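3.2 Where the needle goes while the knot is tied

Most accounts of suturing lose interest in the needle once it has come out the far side of the wound. The thread is pulled through, the tail is shortened to a sensible length, and the text moves on to knots, about which it has a great deal to say. Meanwhile the needle is still attached to the other end of the thread, and it has to be somewhere. We spent more of the spring than we care to admit finding out where.

The Lesorero set holds about 300 closures of a straight incision in layered tissue, with 3,955 knots among them. Each block has a pale fatty layer along one side and red muscle next to it, and the incision is made in the muscle. We chose layered blocks because the foam pads used in our first round were too well behaved. Foam stays where it is put. It doesn't shine, it doesn't slide, and it holds a needle upright like a pincushion, a courtesy that tissue does not extend.

For every knot we noted the resting place of the needle at the moment the first throw was laid down. The labels were kept plain: on fat, on muscle, across the incision, held, and hanging. A sixth label, "lost," was proposed early on and voted down, although it would have saved time on several afternoons. Where the needle moved during the throw, we took its first position. Where it could not be seen, the knot was marked as unlabeled and left out of the shares given below, though it stays in the total.

The favorite was fat, by a distance. In 2,170 knots the needle had been laid on the pale layer, and in most of those it stayed put until it was wanted again. We had expected the muscle side to do better, if only because it is closer to the work and saves a trip. Figure 4 shows the more usual arrangement, with the needle on the pale layer and the closure in the red.

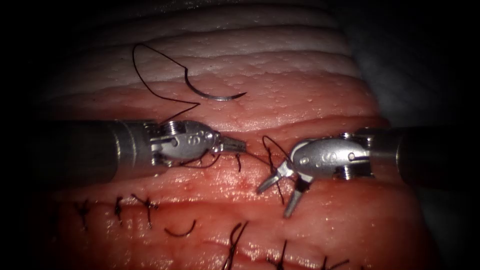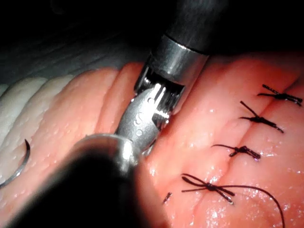
By Sandra Holroyd
Jul 31, 2021

Figure 4. Layered tissue during closure. In both views the curved needle lies on the pale, bumpy layer. First view: thread held in the closed jaws on the left, with a loop hanging between the open jaws on the right. Second view: a jaw tip just above the tissue, pointing toward the line of sutures.

Two properties of the fat seem to matter. The first is texture. Its surface is dimpled and lightly ridged, and a thin steel arc laid across bumps like these has several places to catch. Muscle has folds too, often deep ones, but a needle that settles in a fold tends to go all the way in, and getting it out again is a small operation of its own. The second is color. A silver needle on a pale ground is no triumph of contrast, but the muscle is worse. Wet muscle is covered in tiny bright highlights, every one of which looks, to a tired annotator, a little like the end of a needle. Our five annotators disagreed about needle position on muscle far more often than on fat, and the disagreements were conducted with a warmth the subject did not deserve.

The cost of the fat is distance. A needle parked well away from the incision takes up thread, and thread used for parking is thread that cannot be used for looping. When the tail is generous this makes no difference. When it is short, the loop tightens before the second jaw has reached through it, the needle is dragged off its perch, and the whole arrangement goes back to the beginning. We call this a recall, after the fashion of the appliance industry. Recalls were most common near the end of a closure, when the thread had already been spent on earlier stitches and optimism about its length had not been adjusted to match.

Needles laid across the incision did badly, as anyone would guess. They were in the way of the knot, they caught the loop, and now and then they were tied into it. The practice persisted all the same. We suspect it begins as a temporary measure. The needle is put down for a second, the throw goes well, and moving the needle now would mean letting go of something that is finally where it should be. Readers who have ever put a coffee cup on a staircase will know the reasoning.

Held needles, where one instrument keeps the needle and ties with the thread near it, gave the tidiest results and the slowest ones. The hanging needle was rare and is not recommended. It turns on its thread, and it arrives at the tissue point first more often than its shape would suggest.

3.3 Condition of the tissue

Moisture was the variable we handled least well. The protocol asks for the block to be kept damp, a word that turned out to have as many meanings as there were people holding the spray bottle. Some blocks carried a light sheen and others were beaded all over. A very wet surface lets thread slide nicely during the throw and lets it slide back again afterward. It also makes the closed incision harder to follow by eye, as the line becomes one more groove among the natural grooves of the muscle. In the Abera subset we replaced "damp" with a fixed number of sprays, and agreement on where the incision began and ended improved enough that we wish we had thought of it sooner.

Blocks were not matched for the thickness of the fatty layer. Where it was thin, the needle had less room and was more likely to end up on muscle for want of anywhere else to go, so the preference reported above is partly a preference for whatever surface was available. We looked for a way to correct for this and found several, each giving a slightly different answer in the same direction. The uncorrected counts are the ones reported here. Per-block notes on layer thickness and moisture are included with the labels, in the handwriting-to-text form supplied by Lendo, and should be read with patience.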